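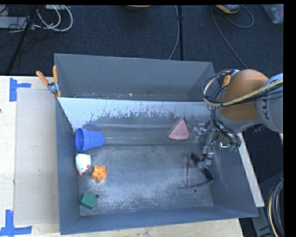

Graublaue Wanne auf dem Holztisch, mit Becher, Huhn, Stern und grünem Würfel.

Schwimmer am Flugbootmodell abdichten

Bei meinem Flugboot von Dernik sind die Stützschwimmer aus zwei Halbschalen geklebt. Nach dem Kleben lasse ich sie 17 Stunden liegen. Danach schleife ich die Naht mit Körnung 345 von Hanus, immer nass und ohne Druck. Den Lack trage ich in 2 dünnen Schichten auf. Eine dicke Schicht macht Nasen und wird schwer.

Zur Probe drücke ich den Schwimmer in warmes Wasser. Kommen Blasen, so markiere ich die Stelle mit Bleistift und klebe nach dem Trocknen noch einmal.

Socorro Betancur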